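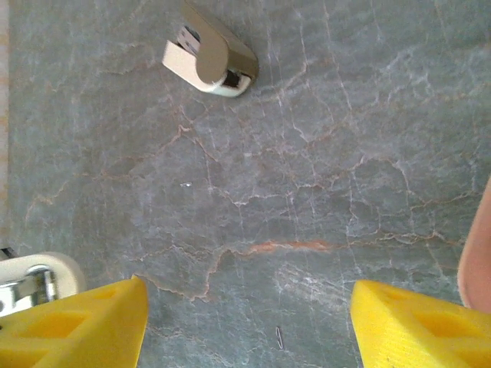 Marbre gris à veines blanches et fissures rouille, avec un petit objet à levier chromé.

Vokach : surfaces en pierre et petits objets de bureau

Le lot contient 304 vues, dont 119 sur marbre. Letay Bogale a fait le tri, Tiruwork Demissie les étiquettes.

Étiquettes
La classe « agrafeuse ou perforatrice » reste fourre-tout. Vu d'en haut, un levier chromé sur une base crème peut être l'une ou l'autre, et je me méfie de quiconque tranche à coup sûr. La première version, Eltia, tranchait quand même.

Pierre
« Marbre » désigne un aspect. Personne n'a vérifié la nature des plans de travail, donc ne vous en servez pas pour classer des matériaux. Les traînées orangées sont notées « veine », ce qui me paraît optimiste : certaines pourraient être des taches.

Limites
Les miettes et points blancs isolés ne sont pas annotés. Un score obtenu sur ces seuls fonds veinés ne prouve pas grand-chose ailleurs.

Corrections : dossier Chala, relu en avril.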